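4. Running a Tidy-Up Trial

The Vinwood protocol tests one modest claim: that a robot which has learned to pick up a bottle can do it again when the bottle has been put somewhere slightly annoying. Each trial takes 73 seconds if the robot is in the mood. Read the whole section before you start. People who skip to step 6 tend to meet us again in the troubleshooting chapter.

4.1 Before the first trial

1. Start the Rennie controller and wait for the steady tone. The rising tone means something else (see 7.2).

2. Load the policy you want to test. Write its name in the log now, while you still believe you will remember it.

3. Set the pick objects: one capped plastic bottle and one plastic bag. Keep the same bottle for the whole batch. A bottle of another brand counts as a new object and belongs in a new batch.

4. Choose a start position from the Stukside list. Tabletop starts and floor starts are scored separately.
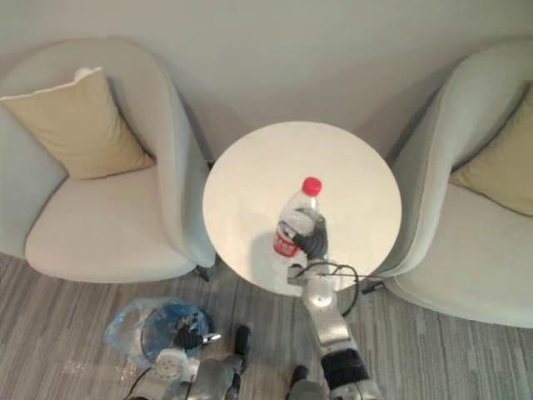
5. Clear the emergency stop and step back to the operator's mark. From here on, your hands belong to you and the bottle belongs to the robot.

6. Press Begin. Don't coach. The robot can't hear you, and the other people in the room can.

CAUTION: Check the cable loops at both wrists between trials. A loop that catches on a table edge will end the trial, and quite possibly the table.

4.2 Floor starts

Floor starts are harder, which is why the results table in your draft will probably open with tabletop starts. In our July batch of 200 trials, Mustutport lost most of its points near the floor, where the hand has to work close to the feet and to whatever else is lying there.

7. Place the bag first, then the bottle. Crumple the bag. A neatly folded bag is a different experiment, and an easier one.

8. Run the trial. Score a grasp only when the bottle has been held clear of its support for 30 consecutive frames. A bottle that has been nudged, hugged or leaned on does not count, however touching it looked.

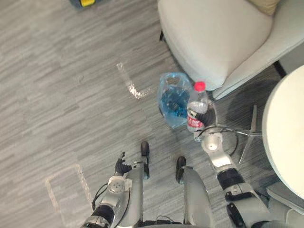

Figure 4-2. Right hand closed on the bottle, left hand open. The bag is beside the bottle.

9. Save the trial before resetting. Mustutport overwrites unsaved trials without asking, a feature we have complained about twice.

NOTE: Record failures with the same care as successes. A batch with no failures usually means the start positions were too kind.

4.3 When to stop

Stop the batch if the same joint faults on two trials in a row, or if the log reaches 2000 lines. The viewer will open a longer log, but it won't scroll to the end of one.

Power down from the Rennie menu, with both arms supported. For exporting scores, go to section 5.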